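ok so I've been put in charge of the decorations table for Fiorella's party and I have Thoughts. thread, sorry in advance

first thing, scissors. put ONE pair out and make them a loud color. last April I used my nice black-handled ones and spent half the evening patting around under napkins for them. yellow handles this time, best decision I've made all year

second thing, give the scissors a home. a cup! any cup! mine go in with the points down and everybody who borrows them puts them back in there (ok, Hadi does not, Hadi leaves them on the chair) 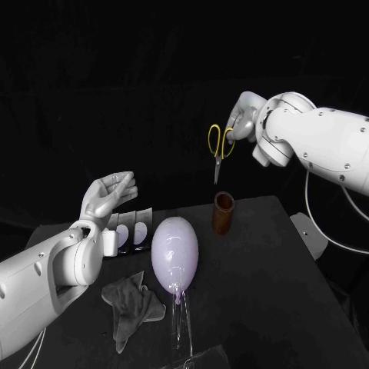

scissors over their cup, lavender balloon, grey cloth I will fold at some point

that lavender is the color I've been going on about all week btw. it's got a shine to it, which I wasn't sure I wanted, and now I want every balloon in the house to look like that

tie your ribbon on at the knot right after you tie off the balloon. do not make a pile of balloons and come back to do ribbons later. I did that in April and I was still going when people were taking their coats off

I'm using clear ribbon. Ada thinks it should be white. Ada is welcome to come over and do the next batch herself!!

also keep a cloth out. doesn't have to be a nice one. fingers get weird and tacky after a while and then you're leaving prints all over a shiny balloon

oh and someone asked how many I'm making. 56. Fiorella picked the number and won't tell me why, she just keeps saying "you'll see." I bought a bag of 500 so we are covered for popping, and for every birthday until I retire

dark table is great for this if you've got one, pale stuff really shows up on it. so does every bit of lint but whatever

next up is the banner, and Tullio has opinions about the lettering, so pray for me. will post more once I've had something to eat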